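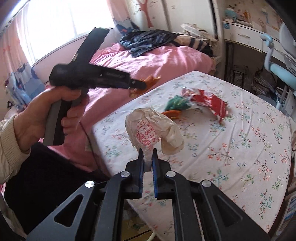
4.2 Wrappers and bags on the bed

The bed was the second most common place for loose packaging in the Brivville homes, after the kitchen counter. Of the 3939 items logged in the clearing sessions, roughly 400 were lifted from a bed, and most of these were bags, wrappers and other light packaging. We had expected clothing to lead this group. It did not, partly because clothes left on a bed were often counted by the household as put away, or as waiting to be worn again, and were left out of the log at their request.

Figure 4 is typical of the mixed material we recorded under this heading. A translucent white plastic bag with red Chinese characters and floral patterns is held above a flat sheet with a small flower print. Still on the sheet are a torn red-and-white paper wrapper, a crumpled green object and a small orange object partly tucked under the green one. We coded the bag as film and the wrapper as paper. The other two were coded as "small, unsorted", a class we used whenever the material could not be settled from the image alone.

Film gave the coders more trouble than any other class. A thin bag has no fixed outline. Its size depends on how it is held and how much air is in it, and the same bag can look large in one image and very small in the next. For this reason we dropped the size estimate used in the Lodunham pilot and kept only material, printing and resting surface. Printing was coded as none, text, pattern, or both. The bag in Figure 4 falls in the last group.

The surface mattered as well. On a plain sheet, small scraps were found quickly by both coders. On printed sheets agreement was lower, and the errors went in both directions: scraps were missed among the flowers, and in a few cases part of the print was marked as a scrap. Sheets with small, scattered motifs were worse than those with wide stripes or large blocks of color. Where the two coders disagreed, the image was passed to a third person who had not seen the first two results.

We also looked at the order in which items were taken. Households had been told to clear the bed in any way they liked. In bed sessions with at least one bag and one smaller item, the bag was most often taken first. Two reasons were given in the interviews. Some people said the bag was simply the biggest thing there. Others said they wanted it in hand so that the smaller items could go inside it. The log does not let us separate these, as it records when an item leaves the surface and has no entry for where it ends up.

Torn wrappers raised a counting question. A wrapper in one piece, however badly torn, was entered once. Fragments lying apart were entered separately, even when they plainly came from the same package. This raises the totals for paper in October, when the Brotier coding sheet was first used, and the monthly figures for that class should be read with this in mind.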